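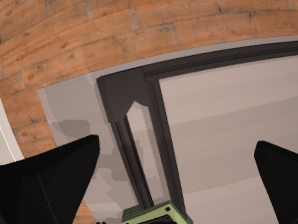
Fig. 4.1 Gripper fingers either side of the green part, close view from the Zukari simulator.

Chapter 4
Going to See: The Open Day at Hullero

By the end of chapter 3 you could name the joints of an arm and say what each one does. Good. Now leave the diagrams for a bit. Chapter 4 is built round one visit, the open day at Hullero's training centre in Watness on 4 Sep 2022, and most of the questions at the back of the chapter come from it. You don't need to have been there. If your own school or college can get to something like it, go, and use these pages as a guide to what to write down.

The group was 18 students, second years mostly, with Precious Chauke and Kwaku Gbeho in charge. Coach left late. Arrived late. Missed the welcome talk and went straight through to the demonstration room, where Zuweira Mahama had already started. She runs the training side and she talks fast. Several notebooks from that morning have half a sentence at the top of the page and then nothing.

4.1 What was shown

First thing to get straight - the demonstration was done in simulation, on a wall screen. Some of the group were let down by this. One student wrote "thought we would see real robots" and underlined it. By dinner time the same student had filled more pages than anybody, so read on.

A simulator is a program that works out where every part would be, what would touch what, where a piece would slide or tip, and then draws it. Zukari is the one used at Hullero. The operator moves the arms, the program does the sums, the screen shows the result. Drop a part and no one has to crawl under the bench. Zuweira Mahama reset the job nearly 20 times in the session, just by pressing a key, and made the group say each time what they thought had gone wrong before she'd tell them.

Write down three things when you watch a demonstration of any sort. Where the parts start. Where they are meant to end up. What the operator looks at while moving. The third is the one people forget, and it is worth the most marks in the practical.

4.2 The piston job 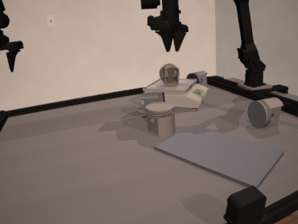
Setting out a job is half the work, and it was the part of the day that Salamatu Opoku took over. Before she would let anyone near the controls she had them talk through the table. Which part would you go for first, and which would you leave till last? Most hands went up for the piston standing upright in front of the scale, flat crown up, nothing leaning on it. Fair answer. The one lying on top of the scale got fewer votes, though the gripper would have less distance to go down. The ones tucked in close to the scale got none at all. Then the flat board. Bare at that point, and set at an angle, so a part brought to it square to the table would not be square to the board. Two students spotted that without being asked. Good marks for them.

Her rule, which we will use for the rest of the book: say the pick, say the path, say the place. Out loud if you are working in pairs. "Upright piston, straight up, across, down on the board." If you can't say it in one breath the plan is too complicated and needs splitting into smaller moves.

Notice also that a piston has more than one good way to be held and several bad ones. Round sides want to roll in the fingers. The flat crown gives you something to line up by eye. Think about which way round the part has to be at the end, and work backwards from there to the grip. Students nearly always do it forwards, and then find the wrist has run out of turn halfway across.

4.3 Working close in

After the break (tea, biscuits, queue for the toilets) the group went on to Dzifa Nutsugah's station. Different job and a much tighter view, down between the fingers of the gripper. She asked everyone to stop thinking about the whole arm. At close range the arm is behind you, so to speak. All you have are two finger tips and whatever is between them, and you have to judge distance from very little. 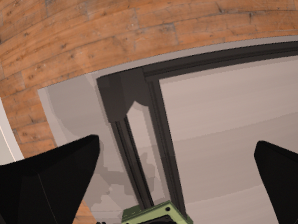 Shadows are one of the few helps you get. As a finger comes down its shadow and its tip draw together on the surface, and when they meet you have arrived. A beginner watches the tip alone and comes in too low. Dzifa Nutsugah had each pair try it with shadows switched off in the Zukari settings and then on again. With them off, a lot of hovering. A lot of "am I there yet". With them on people settled down, though not everybody, and one pair said they prefered it off because a shadow from something else kept catching thier eye. Also a fair point. A shadow from one thing can lie across another, and you have to be sure whose it is before you trust it.

Second help: overlap. If one part hides the end of another then it is nearer to you, or on top. Sounds obvious. Under pressure it isn't, try it.

4.4 Before you read on

Hullero gave each student a Fiadzo logbook to take away, and the tables in the rest of this chapter follow its layout. Date, job, pick, path, place, what happened, what you'd change. Keep the entries short. 10 short ones are more use than a single essay. Zuweira Mahama said the centre has 1600 of these on file from past trainees and that the ones she goes back to are the ones with mistakes written in.

So write yours in. The wrong grip, the part that rolled, the time you forgot which arm you were driving.

Section 4.5 takes the pick, path, place rule and turns it into a proper worksheet. You will need a ruler, a partner, and some small object that won't break.

Related items
Chapter 3: Joints, links and reach
Worksheet 4A: Pick, path, place
Worksheet 4B: Reading shadows
Planning a visit - notes for teachers
Logbook pages (Fiadzo layout)
Chapter 5: Two arms, one table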